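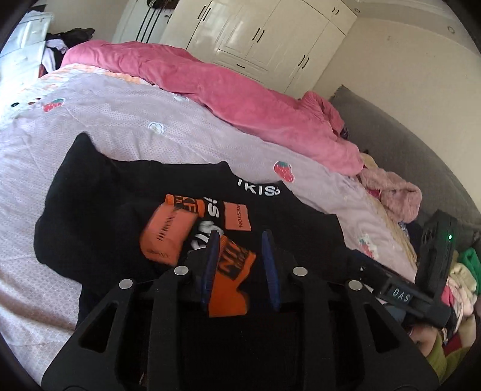
Notebook, Fososden build, October

Started late again. Coffee first, then the overnight bot matches, which I had left running on the old tower under the desk. It got through 3,787 of them before I stopped it, so at least one of us was working hard while I slept!

The point was to see whether Morin is still too strong after last week's patch. She is, but in a different way. Her heavy kick used to win everything up close, and we fixed that. Now she just backs off to the edge of the stage and throws the lantern over and over, and the bots (who have no pride) are perfectly happy to do it for a whole match. I watched a handful of replays with my breakfast and it was pretty dull viewing, I have to say.

Vernon thinks the lantern should cost more meter. Sidra would like it to travel slower and leave the meter alone, and I lean her way, mostly for the selfish reason that the meter code is a mess I made myself back in the spring and I would love to stay out of it. I set the travel speed down from 352 to 30 by mistake, typed into the wrong column, and the thing hung in the air like a balloon. Clifford laughed so hard on the call that we saved a clip. Put it back, then tried a proper value a little under the old one. Feels better already. Will let the bots chew on it tonight.

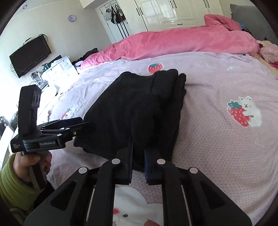

Folded black garment, green sleeve at left.

Rollback notes, before I forget them. Corina played from her sister's place on Sunday over a terrible connection, ping up to 138, and the match held together nicely until somebody did a wall bounce. Then the two sides disagreed about where Fistia had landed and she popped across the stage. I'm fairly sure the bounce angle is being worked out after the state gets saved, when it ought to be before. Moved the call up a few lines. Can't reproduce the pop locally now, but I couldn't reproduce it very reliably before either, so I'm leaving the ticket open until Corina can have another go.

Audrey-Anne sent over the new victory themes and they are lovely, especially the one with the accordion. Two of them don't loop cleanly, there's a little click at the seam. I've written to her with the timings.

Still to do:
lantern, second bot run
ask Vernon whether the Lotivo stage keeps its moving floor
clean out the meter code (sigh)
rename the replay files so the rest of you can find anything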